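The left arm and the cable 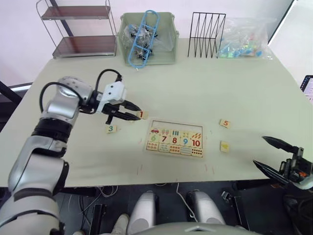
No. 40

I've had a few messages asking why the puzzle runs stopped in October and what happened to the left arm, so I'm writing it down in one place.

The setup we call Joston has two arms over a green table. The job was the kids' number puzzle. The left arm picks up a loose piece, carries it across and drops it in its slot on the board. Piece 1 was the one we always started with. The right arm handles whatever is at its end of the table.

The trouble is the black cable that loops over the top of the left arm near the wrist and goes down to the gripper. With the arm reaching across, the loop has some slack. When the wrist turns past a certain point the slack is gone and the cable pulls on its connector. We didn't know that then. What we saw was that the gripper would close on a piece, lift it, and then let go partway to the board. The log said "gripper timeout" and nothing else.

I blamed the pieces first. They're thin and the fingers are smooth, so I put grip tape on the fingers and it made no difference. I took the tape off again. Then I blamed the new version of Zesier, our control software, and rolled it back. No difference there either. That cost me most of a week.

Nkechi Wike found it by going through the logs properly. She had 1,134 attempts to look at and 767 of them had the wrist turned the long way round. Every dropout was in that group. She then held the wrist at that angle by hand with the power off and the connector had visibly lifted on one side.

The safety part is what bothers me more. On the last run before we stopped, the signal dropped out and came back while I was reaching in to pick up a fallen piece. The gripper reopened, then closed on the side of my finger. It was a bruise and a bit of a split nail, nothing worse. But I had my hand in there with the motors live, and I'd been doing that for weeks to save the restart, which takes 20 seconds.

What we've changed:

The wrist now has a software limit well short of the bad angle.
The cable is to be replaced with a longer one that has a locking connector. Cuadros quoted for it and it's on order.
After any lost signal the gripper stays where it is until someone clears the fault at the keyboard.
Hands stay off the table unless the stop button is in.

I still don't like where the loop sits. Zisach sells a clip-on guide that would hold it closer to the arm, and I might try one if the colour-coded ties I've got in the drawer don't do the job – they're a bit short.

Piece 5 has a rough edge that needs sanding too, but that's separate.

Contact | Copyright 2026 | Back to top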